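4. The hallway as a working room 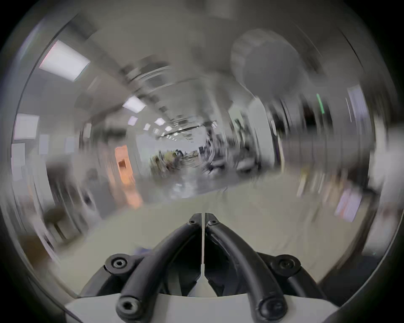
Figure 4. Indoor hallway.

4.1 Why the hallway gets its own section

In the first draft of this paper the hallway was a row in a table. Kitchen, bedroom, living room, bath, "other". Almost everything that went wrong in the tidying sessions went wrong in "other", so we pulled it out. Hallways (Figure 4) have no job on the floor plan except getting people from one door to the next. In the Famico diaries they get used for a lot more than that: shoes, mail, folded towels on their way to a closet, returns waiting to go back to the store, a bike in two cases.

Short note on terms. By hallway we mean any indoor passage with doors off it and no bed, stove or sofa in it. Entryways count if they run on into the passage with no door between. Stairs don't count. Landings do, we went back and forth on this and the landing data are marked in the appendix so others can drop them.

4.2 Homes and method

Seventeen households, all renting, split over two buildings, Tawhiri and Terneo. Tawhiri is older, long passages down the middle of each apartment, rooms on both sides. Terneo was converted from offices and the passages are short with a turn in them. Same rough income range in both. We did not match on family size and should have.

Each household tidied as it normally would and kept a log in Fonodik, the same diary software as in Section 3. One entry per carry. A carry starts when a thing is picked up and ends when it's put down, whether or not that was the place it belonged. An adult did the logging. Children's carries were logged if the adult saw them, so these are under-counted, probably by a lot in the bigger families. Logging began in March and ran until the household asked to stop or the sheet of rooms was complete.

In all 2280 carries logged. Of these 157 ended in the hallway, meaning the item was set down there and the person went off to do something else. We call these parked items. The number looks small next to the total. But a parked item needs a second carry later on, and that second carry is the one people forget.

4.3 What gets parked

Laundry first, by a wide margin. Mostly clean. The pattern in the diaries is very regular: dryer or rack, fold on the bed or sofa, carry the stack toward the closet, find that both hands are full and the door is shut, put the stack down. Several logs say simply "door". One says "door again". Households with bedroom doors left open all day parked much less laundry than the rest, though with so few homes we would not lean on it.

Next, items going out. Returns, library books, a lamp for a sister, empty bottles. Here parking is on purpose and people defended it when we asked. If the thing isn't in the way it doesn't leave the house. We changed the coding halfway through because of this and split parked items into stalled (meant to go further, didn't) and staged (put there so as to be seen). The early logs were recoded by two of us, seperately, and we disagreed mostly over bags. A full bag by a door can be either one. Where the entry gave no clue we went with stalled.

Then shoes, which are a problem for the whole scheme. Is a shoe in the hallway parked or home? In Tawhiri apartments nearly everyone had a rack or mat and treated the hallway as where shoes live. In Terneo no one had the depth for a rack past the turn. Shoes went along the wall, and the same adults who logged them as put away also complained about them in the exit interview. We left shoes out of the counts above. Including them swamps everything else.

Small stuff: keys, mail, chargers, hair ties, one half of a toy. Usually set on whatever flat thing was nearest. Where a hallway had no shelf or ledge these went to the kitchen counter and turned up in Section 3 as counter clutter. So an empty looking hallway can just mean the mess was pushed one room over. We think this is under-reported in earlier work on kitchens, our own included.

4.4 Width, doors, light

We measured clear width at the narrowest point, after furniture. Tape at hip height, not on the floor, as baskets get carried at the hip and that's where they catch. Door knobs matter here and are never on the plans. Three households had wrapped a knob in cloth.

Width on its own did little. Narrow hallways had fewer staged items, as you'd expect, there is no room to stage. Stalled items hardly moved. Number of shut doors mattered more, and so did which way they swing. A door that opens out into the passage makes the person step back with the load, and stepping back is when the load goes on the floor. Closets are the worst for this. Closet doors in both buildings swing out.

Light. We didn't plan to ask and then half the exit interviews brought it up. Hallways without a window get tidied by feel, or in the evening not at all. People sort socks in the bedroom doorway to borrow the light from the window there, which blocks the doorway. Switches are at one end only in the Terneo apartments, the entry end, and anyone coming from the bedrooms with full arms walks in the dark or puts the load down. We have no light readings. Next round.

4.5 Twenty minute sessions

On top of the diaries each household did one timed session, 20 minutes, whole home, start anywhere. Nearly all started in the kitchen. The hallway was left for last or was never started as a room at all, only crossed. Crossing is where it got done, if it got done: someone passing to the bedroom picks up the towels on the way. Adults who said they "always do a lap" carried something both directions. Others went out loaded and came back empty handed.

We asked afterward which rooms had been tidied. Hallway was rarely named, even by people who had just cleared it. It isn't counted as a room, so clearing it isn't counted as work. The reverse holds too. A hallway full of boxes did not stop anyone from saying the apartment was done.

4.6 Limits

Small sample, two buildings, one season. Self logging. Coats were still in use in March and hooks were full, later in the year the same hooks were used for bags and the parked bags dropped off. We can't seperate that from people simply getting tired of logging. The landing question is open. Bikes were dropped from all counts, there were two and both belonged to the same kind of household.

One more thing on the shoes. A reader of the draft suggested counting pairs past a set number per person as clutter. We tried it. The set number decides the result, so we don't report it here. Raw shoe entries are in the appendix, Table A3, with the Terneo ones listed by side of the turn.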